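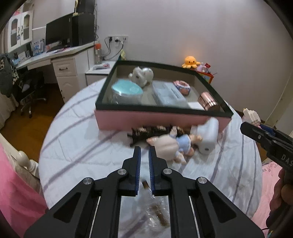
How long do people keep the boxes that their parcels come in? In the homes we studied, the usual answer was about 7 weeks, and quite a few boxes were still in use when our visits ended.

4.2 Second uses of packaging in the home

We began this part of the work expecting to write mostly about recycling, and we should say at the start that the households of Mamosbridge gently talked us out of it. Of the 2,240 diary entries collected there and in Kestwood, a surprisingly large share told us about boxes, bags and small bottles that had been put to some second use. People wrote warmly about these things, and often at far greater length than our form allowed for (one reply continued onto the back of an electric bill).

A rigid box with a bit of color to it was the kind most likely to stay. Such boxes tended to be opened on a bed or a sofa, where there was room to spread things out, and many then stayed in the bedroom for good (Figure 5). Plain brown shipping cartons went to the garage or out to the curb – usually by the next collection, though Kestwood's was suspended for part of September and we have left those entries out of the timing results.

Figure 5. A large open box on a round bed, with a striped sheet beneath it.

Clear plastic bags followed a path of their own. They were folded into drawers, lent to neighbors, and used again for snacks or spare buttons until they split. The Duda sorting scheme, which we used for coding, has no category for an item that is being kept "just in case," so we added one, and it soon became the second largest in the set. We compare it with the storage categories in the older Biltier survey in Section 7, where the wording of the two forms makes the match a little looser than we would have liked.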